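旧纸箱别急着扔：一个住了小户型的人攒下的若干土办法

我家的纸箱，来的时候都说是临时的。
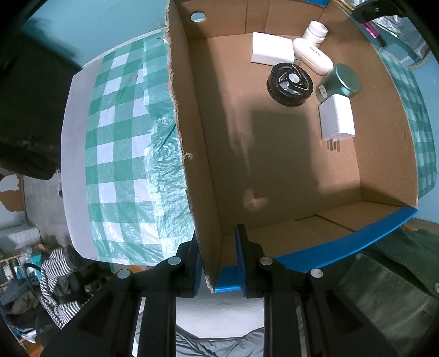
一、先挑箱子，再谈收纳

纸箱这东西，有的人家是收了快递当天就踩扁送走，有的人家是一只套一只，套到阳台门打不开。我属于后者，后来被阳台门教育了，才开始讲规矩。

挑箱子先按箱底。把手掌平放在底面中央往下压，发软、回弹慢的，直接送回收站，别舍不得。再看瓦楞的方向，竖着的楞能承重，横着的楞一压就塌。很多人把箱子侧过来当架子用，楞的方向跟着躺倒了，塌了还怪箱子质量差。

边缘撕毛的箱子照样能用，只是手伸进去容易刮到，纸屑也掉得到处都是。拿宽一点的纸胶带沿着口子骑缝包一圈，里外各压住一指宽，用勺子背刮平。透明胶也行，就是两年后它会变黄发脆，揭的时候带下来一层皮，那时候你会想起我。

装过生鲜的箱子一律不留。晒三天也不行。它的味道会在某个梅雨天回来看你。

二、箱底怎么封才不漏

十字封是最常见的封法，中缝一道，横着一道，看着很稳妥。装书的话不够。我的做法是“工”字：中缝一道，两头的短边各一道，胶带要拐上侧面一个巴掌长。拐上去的这一截才是真正吃力的地方，省什么也别省它。

胶带切口的头折一个小三角再贴，下次拆箱不用拿指甲抠。这件事我每次都记得告诉别人，自己每次都忘。

要是东西重，在箱底里面再垫一块裁好的瓦楞板，楞的方向和箱底垂直，两层交叉，比单纯加厚管用得多。废纸箱的盖子裁下来正合适。

三、隔板：不花钱的那种

买来的分格盒总是差一厘米。要么盒子放不进抽屉，要么放进去以后旁边留一道缝，专门用来掉回形针。

自己做隔板，裁两条和箱子内长、内宽一样的纸板，在交叉处各开一道槽，一条从上往下开到一半，一条从下往上开到一半，对插就好。槽的宽度要比纸板厚度略窄一点点，插进去紧，不晃。我第一次开槽开得很大方，结果隔板像醉汉，倒向左边又倒向右边。

裁瓦楞纸用新刀片，钢尺压住，分三刀走：第一刀划开表面，第二刀切到中间，第三刀才切透。一刀到底的人，切出来的边像狗啃过，手也容易出事。刀片钝了就掰一节，一节刀片才几个钱。

四、标签写给谁看

标签是写给半年后的自己看的，而半年后的自己脾气不好，记性更差。

“杂物”两个字禁止使用。写了“杂物”的箱子，我家曾经有四只，彼此之间毫无区别，找一卷电工胶布要把四只全翻一遍，最后在厨房抽屉里找到。

标签贴在短边的侧面，别贴盖子。箱子是要摞起来的，盖子上的字只有最上面那只看得见。写三样最可能去找的东西就够了，比如“卷尺、备用灯泡、窗帘钩”。笔用油性的，水性笔遇到潮气就晕成一朵云。

我有位朋友Kátia Conceição，搬过的家比我换过的拖鞋还多，她的办法是给箱子编号，另外拿一个本子记内容。她的本子从2007年记到现在，编到了139号。我照着学了一阵，本子丢了，箱子上只剩下一排号码，看着像寄存处。所以这个办法适合本子不会丢的人。

五、收小件的顺序

小东西进箱，先放扁的和硬的，贴着箱壁立住，再放形状不规则的，软的塞缝。反过来放的话，最后总剩一件硬东西没处去，只好斜着架在最上面，盖子就再也合不上了。

螺丝、图钉、纽扣这类，一定先进小盒或者带封口的袋子，再进大箱。散着放的螺丝会自己往下走，走到箱底封口的缝里，然后在你搬箱子的时候一颗一颗告别。

电源线绕成圈，用厕纸芯套住，芯上写明是哪台机器的。那种认不出主人的线，我的规定是留一年，一年没人认领就送去电子回收。执行情况时好时坏。每次刚送走，第二个礼拜必有一台旧机器需要它，这是线的报复。

电池单独放，两头的电极拿纸胶带贴一下，别和钥匙硬币混在一起。旧电池和新电池不要同住，外表看着一模一样，最后只能一节一节往遥控器里试。

六、防潮

纸箱最怕地面。水泥地、瓷砖地都会返潮，箱底先软，软了以后整摞歪掉。垫两根木条，或者几块旧地板的边角料，让底下能走风就行。离墙也留一拳的空。

干燥剂放一包进去，最好是从鞋盒里攒下来的。攒得太久的那些其实早就吸饱了，放进去只是求个心安。有一种带变色珠子的，看颜色就知道还顶不顶用，省得猜。

报纸揉团也能吸一点潮，一个月换一次。报纸的油墨会蹭到浅色布料上，装衣服别用它，用白色的包装纸。

樟脑丸我不推荐和纸箱一起用。纸吸味，吸进去就不肯吐了，后来这只箱子装过的茶叶也是樟脑味，喝着像在咨询一只衣柜。

七、箱子摞多高

我的上限是两只装书的，或者三只装轻东西的。重的在下，大的在下，这两条冲突的时候听重的。

书不要装满一整箱。装到一半，上面放枕套、毛巾之类的轻东西，搬的人会感谢你，如果搬的人就是你自己，腰会感谢你。A4那么大的箱子装书最合适，再大的箱子装书，是搬家公司最不想看见的客人。

摞好以后轻轻推一下最上面那只。晃，就拆了重摞。不要拿绳子捆，捆起来只是让它们一起倒。

八、买来的收纳箱和纸箱比

写到这里肯定有人要问，干嘛不买塑料的。买过。先后用过Gisness的翻盖箱和Viltstead的抽屉盒，都好用，也都在用。塑料箱适合放常年不动又怕潮的：冬被、露营的东西、证件的复印件。纸箱适合放流动的：换季还没想好去留的衣服、准备送人的书、一时不知道归谁管的零碎。

塑料箱的毛病是太结实，一旦装进去就心安理得不再打开。纸箱会旧、会软、会难看，隔一阵子就逼着你处理一回，我把这算作它的优点。

Koller的折叠布箱也有一只，立不住，空的时候像一顶放弃了的帽子。后来里面衬了一圈硬纸板，好多了。所以到头来还是纸箱救的场。

九、其他零零碎碎

拆快递留下来的气泡纸，垫在抽屉底下，瓶瓶罐罐不乱跑。凹凸面朝上。

箱子盖的四片翼，全部往里折进箱壁，口子就成了双层，硬挺很多，也不挡手。折之前拿尺子的背面沿折线压一道痕，不容易歪。

侧面开手孔，先用杯口画个圆，再裁，边上贴一圈胶带。直接抠出来的手孔，抬不了几次就一路裂到底。位置要在箱高的三分之二处，太高会撕开，太低箱子会朝你脸上翻。

抽屉太深，东西都沉在后面，拿鞋盒盖子当浅托盘放在上层，常用的放托盘里，要找下面的就整个端走。

厨房里不要用纸箱放洋葱土豆，除非侧面开了孔，而且每周翻一次。我有一次忘了翻，那只箱子是连同底下的木条一起出门的。

冰箱顶上别放。那里又热又有油烟，纸箱放一个月，摸起来像炸过。

面粉、米这类更不要直接搁纸箱里过夏天，虫子认得路。密封桶买个带胶圈的，我用的是Dunetti，胶圈每隔一阵拆下来洗，洗完晾干再装，湿着装回去会发霉。

给猫的那只箱子不在以上讨论之列。不用封底，不用标签，放在路中间就行，你想挪它也挪不动。

十、什么时候该扔

底软了，扔。有水渍圈的，扔。角上被咬过的，扔之前先查查是谁咬的。

还有一种，箱子好好的，里面的东西三年没碰过。我的办法是封上口，在侧面写当天的日期，放到最不顺手的位置。到下一个一月份大扫除还没拆过，就挑一个精神好的上午，一样一样拿出来过手：送人的一堆，回收的一堆，真要留的放回去。千万别晚上干，晚上翻旧东西容易动感情，动了感情就什么也扔不掉，还会给老同学发消息。

空下来的箱子撕掉胶带和面单，踩扁，捆好，送下楼。面单上的名字和电话拿黑笔涂掉，或者滴几滴花露水擦一下，热敏纸的字多半会糊开。

我家楼下的回收点收满400克才给算钱，我每次都差一点，于是又抱着两只纸箱上来了，放回阳台。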